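We got into Setivberg on Thursday with no plan except finding the staircase from the second Kukus movie, the one where she drops the lantern. It's 169 steps, and I counted every one out loud, so sorry to the couple behind us.

The film tour was sold out (22 people max, and it was July), so Đạt Huỳnh and I made our own route. First stop was the old Aguiar bakery, which plays the spy shop – they've kept the green door!
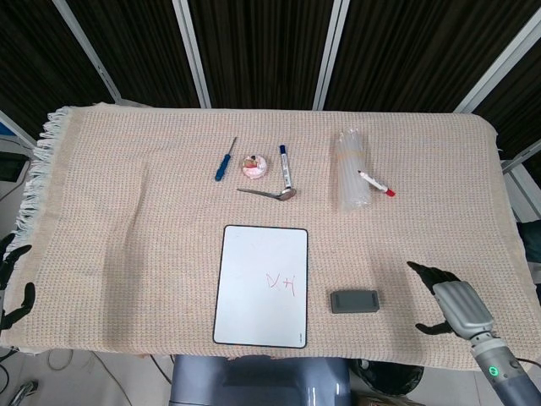
Spoon, screwdriver and marker on the fringed blanket.

After lunch we took the number 39 bus out to the bridge from the chase. It's so much shorter in real life, nearly 200 feet maybe, and I still ran across it humming the theme. Then we went back to the bakery for more buns and missed the last bus.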